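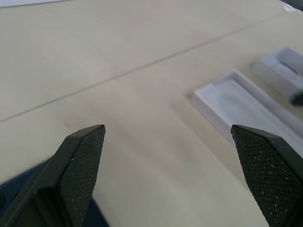 The light table in the front room: how we choose it and how we ask you to keep it

Dear members and friends of the Rerkutside house,

In the last newsletter I promised to write about the new table, and several of you have reminded me of this promise. So I use this issue for it. It became longer than I planned. If you only want the rules for cleaning, please go to the second half.

The old table was dark brown and many of you loved it. I loved it also. It stood in the front room for 17 years and it had seen sewing, stamp sorting, homework, two elections of our board and very much soup. But it had become difficult to work on. On a dark top you lose a black button in one second. The people from the mending circle told us this again and again, and the model builders said the same about their small screws. Also one leg was glued so many times that the glue was holding the glue.

We looked at tables in two places. The first was Jekgate, the furniture store on the road to the station. They have a good choice, and the assistant let us sit at every table as long as we wanted. The second was Ranasinghe, the joiner's shop behind the market, where they make a table for the size you give them. The price was not so different as we had expected. At Jekgate we would have paid a little less, but then also the delivery, and the nearest size was too long for the front room if the door must open fully. We measured this with newspaper pages on the floor and it was clear after five minutes.

So we ordered from Ranasinghe, in the model they call Usik. It is a plain table with a cream top, smooth, with a small shine. We had a long discussion about the color. There was white, there was cream, and there was a gray which looked nice in the shop and sad in our room. White was too hard for the eyes under our lamps. In the evening, when somebody reads a knitting pattern for two hours, a white top throws the light back and you become tired. Cream is softer. You see a dark thread on it very well, and a pin, and a crumb of eraser. You see everything on it, which I will come to.

About the line

The most frequent question I get is about the thin line which goes across the table. Some members believed it was a crack, and one wrote us a worried letter. Please don't worry. It is a seam, the place where two parts of the top meet. It is straight, and when you put your hand over it you feel it only a little. A table in one piece of this size would not have come through our hallway, so this was the only way to have it.

The seam has become useful, I think. The mending circle lays the edge of the cloth along it when they want to cut straight. The children's group uses it as the border between two teams. I have started to use it when I fold the newsletter, and my folding is now better than before, as you can perhaps see from the copy in your hand.

It does ask for some care. Fine things like to go into a seam. Flour, glitter, sand from the plant pots, pencil dust. If it stays there and somebody wipes with a wet cloth, it becomes a gray paste and then the line looks wider than it is. In the drawer by the window you find a soft brush, the kind for painting with watercolor. Please brush along the seam first, from one side to the other, and only after this take the cloth. Do not use a knife or a needle to clean it. This we have to say clearly, because in the first month it was tried.

Water should not stand on the seam. If a glass falls, dry it immediately with the towel, pressing from above, and leave it open for the air. Then write it in the book by the door, so that the next group will look at it again. Nobody will be angry with you for writing it.

Cleaning after your group

Warm water, one drop of dish soap, a soft cloth. Wring out the cloth well. Wipe, then dry with the second cloth. That is really all, and it takes less time than putting on your coat.

Please leave at home the blue sponges with the rough side. They make very small scratches which you don't see in the daytime, but in the evening with the lamp from the side they are all there, like a map. The same is true for scouring powder, and for the white miracle erasers which are sold in packs. I know they take away the pen marks. They take away the shine too, and then you have a dull place in the shape of your mistake.

For ballpoint pen, use a little rubbing alcohol on a cotton pad, and try it first near the corner. For glue from the craft group, wait until it is dry, then push it off with your fingernail or with an old plastic card. For candle wax, put ice in a bag on it for some minutes and then use the same plastic card. For tea, the wet cloth is enough if you do it on the same day. For felt pen I don't have a good answer. If a reader has one, please write to me.

Lint

A light table shows lint, and this was a surprise for me, as I thought only dark things show it. On the cream top you see the dark lint, from coats and felt and black wool. On dark and rough things you see the white lint instead, and it holds there much better. So if your group works with fabric, please shake out the cutting mats and the dark felt at the window before you put them back in the cupboard. A smooth surface is wiped in one move. From a rough one you have to pick the fibers one after another, and for this the sticky roller works best. There are two rollers in the drawer. When the paper is finished, new paper is in the box behind.

Hot things and heavy things

The table does not like hot pots. We have made pot mats from cork and they hang on the hook next to the kitchen door. Please use one under the big kettle also, even when the kettle feels only warm from below. For the irons, we have the ironing board, and I ask the mending circle kindly not to iron on a towel on the table, also when it is only one collar.

Heavy things should be lifted and put down, never pushed. The sewing machines have small feet, and if there is a grain of sand under one foot, it draws a line over the whole top. We have glued felt under the machines which belong to the house. If you bring your own, there are loose felt pieces in the drawer and you may take what you need.

What it cost

Some of you asked, and it is your money, so I write it. From the August flea market we had 200 put aside for furniture. The old chairs from the attic, which we sold in the same week, brought 149. The rest came from the general fund and it was agreed in the spring meeting. The felt, the brush, the cork and the rollers cost together roughly 74, which is more than I had thought, but the cork was of good quality and there is still half of it left.

The old table is not thrown away. The top is now a shelf in the cellar for the paint cans, and if you miss it you can go down and visit.

One last request about the lamp. It hangs now a little too near to one side of the table, and so the top looks brighter there and somewhat gray on the other side. Some groups have moved the table to correct this, and then it stands in front of the cupboard and the next group cannot open the door. Please leave the table in its place. We will move the lamp, the electrician has already looked at the ceiling and we wait only for a longer cable. Until then the two small lamps from the reading corner may be used, if you bring them back after.

If you wish to reserve the table for an evening, the list hangs as always in the hallway. Please write your group and the hours in pencil, so that we can change it when somebody is ill. The next issue will be about the chairs.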